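Boris Folding Gallery Stool
Item 3687 | Made by Dalsgaard | Sold singly or by the cart

The Boris is a lightweight folding stool for museums, galleries, sculpture gardens and arts festivals.
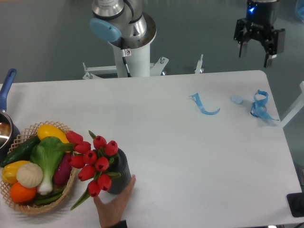
It is meant to be borrowed at the entrance, carried around for an hour or two, and handed back on the way out. Visitors use it in front of a painting, at a gallery talk, in a drawing class, or in a line that is moving slower than expected.

Most of our customers already have benches. Benches are good in the middle of a large room and not much help anywhere else. A stool that a visitor can carry lets people stop where they want to stop, and it leaves the floor clear when the room is needed for an opening or a school group.

Design

The frame is aluminum tube with a powder-coated finish. Two legs cross under the seat and lock with a sliding collar. The collar is large enough to work with one hand and has no exposed spring, so there is nothing to catch fingers or sleeves. When the stool is folded, the top of the frame becomes the carrying handle.

The seat is a sling of 600-denier polyester, double stitched at both ends. It slides off the frame for cleaning and can be replaced without tools. We chose a sling over a hard seat after a season of lending out both kinds. Hard seats were more comfortable for a short sit, but they banged against door frames and display cases, and people left them behind.

The feet are soft, non-marking rubber and cover the whole end of the tube. They are safe on sealed wood, polished concrete and stone. On grass or gravel, use the wide foot (sold separately), which snaps over the standard one and keeps the stool from sinking. Please don't use the wide foot indoors. It holds grit, and grit scratches floors.

Walking with it

The Boris is a stool. It is not a cane and should not be leaned on as one when folded. Please tell your front desk staff this, as visitors do ask. If you need a combined cane and seat, see our mobility page.

Colors

Charcoal, sand, brick and dark green. The frame is matte black in all cases. Sand shows dirt soonest and is better kept for indoor use. Many sites order one color for the permanent collection and another for the touring show upstairs, so that stools find their way back to the right desk.

We can print a name or logo on the sling in one color. Artwork should be sent as a vector file. Printed slings cannot be returned unless they are faulty.

The Zernell cart

The Zernell is a steel cart made for this stool. It holds up to 40 folded Boris stools, hung by the handle on two rails. It fits through a standard single door and into most passenger elevators. The casters are rubber and all of them lock.

Hanging the stools is worth the extra money over stacking them in a bin. Visitors can take one without untangling it from the next, and staff can see from across the lobby when the cart is running low. The cart comes flat and takes one person about half an hour to put together. A sign holder for the top rail is included.

If you have a narrow lobby, ask about the wall rail. It is the same rail as on the cart, with screw plates instead of a base. Check what your wall is made of before you order. Fixings are not supplied.

Outdoor use

The stool can be used outdoors and will not be harmed by a shower, but it should not be stored outside. The sling fades in strong sun over a long season, and the collar gets stiff if sand or salt is left in it. Rinse with fresh water, open the stool and let it dry before hanging it up. Festival customers who put their stools away in October should take the slings off first — a damp sling left folded all winter will mildew.

Cleaning

Wipe the frame with mild soap and water. Alcohol wipes are fine on the handle and collar. Do not use bleach or anything abrasive. Slings can be machine washed cold and should be hung to dry. Never put them in a dryer. Keep a few spare slings so that stools stay in use on laundry days.

Check the collars once a month. A collar that slides without a click is worn and the stool should be taken off the floor until it is replaced.

What is in the box

Single stool: one Boris, assembled, with standard feet and a care card.
Cart set: one Zernell cart, a full load of stools, a sign holder, and a bag of spare feet.

Spare parts

Slings, collars, standard feet and wide feet are all kept in stock. Parts for the current model also fit the earlier Boris with the gray handle, except for the collar. If yours has the gray handle, say so when ordering and we will send the older type.

Warranty

Dalsgaard covers the frame and collar for 2 years in public use. Slings and feet wear out and are not covered, apart from faults in the stitching. Keep your packing slip, as the warranty runs from the shipping date on it.

Ordering and delivery

Brulard ships single stools by parcel service. Cart sets go by freight on a pallet and need someone on site to sign for them. If your loading dock has limited hours, put them in the notes box at checkout. Museums, schools and public libraries can order on account.

A sample stool in charcoal can be borrowed for two weeks. You pay the return postage. If you place an order for a cart set afterward, you may keep the sample and we will leave one stool off the pallet.

Related items: Wide foot, set of four — Replacement sling — Wall rail — Sign holder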